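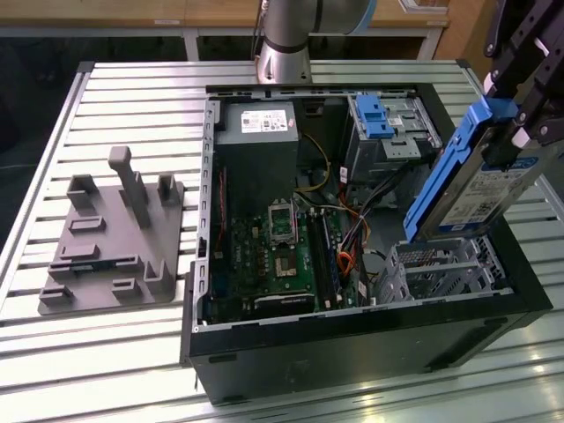 Swapping a Hard Drive in an Older Desktop Tower

Office towers from ten or more years back are easy to work on. The drives sit in plastic caddies and most come out without a screwdriver. Allow 20 minutes for your first one and 15 after that.

Before you start

Shut down, switch off at the wall and pull the power cord. Hold the power button in for 4 seconds to drain what is left. Lay the tower on its side with the removable panel facing up and take the panel off. Touch bare metal on the chassis before you touch anything else.

Find the bays. The optical drive is usually in the upper one and the hard drive lives below it. Colored plastic nearly always means "press or pull here."

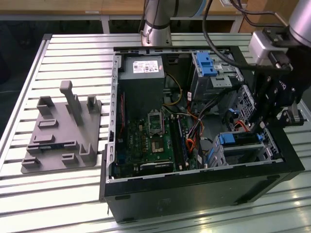

Blue latches on the drive bays, with the wiring running through the middle of the case.

Taking the old drive out

Unplug the data cable first, then the power plug. Pull on the plugs and leave the wires alone. Some data plugs have a small metal clip that has to be squeezed. Press in the sides of the caddy and lift the drive out.
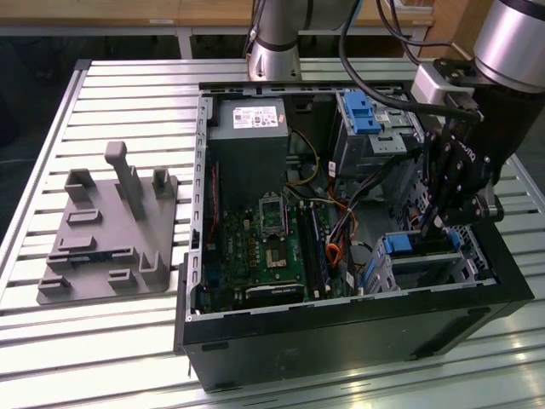

If the cables are in your way, tuck them toward the middle of the case. A loop of masking tape will hold them there while you work. Don't use a rubber band, as they dry out and get forgotten inside.

Fitting the replacement

Flex the caddy open a little and seat the pins in the 4 holes on the sides of the drive. Check that the connectors will face the cables. Lower it in straight and push until it clicks. If it stops short, take it out and look for a trapped wire.
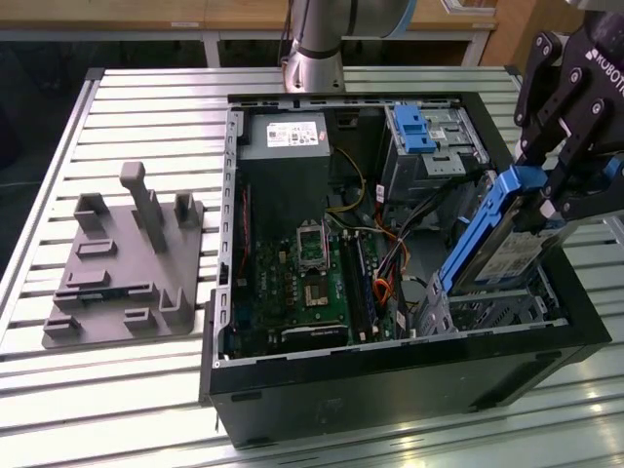

Hard drive in its blue caddy, label outward, over the bay.

Reconnect power and data, remove the tape, and close the case. Write the month on a sticker and put it on the back panel.

Tip sent in by Takeshi Kinoshita, Clotadby: keep the old drive on a shelf for a few weeks before you wipe it.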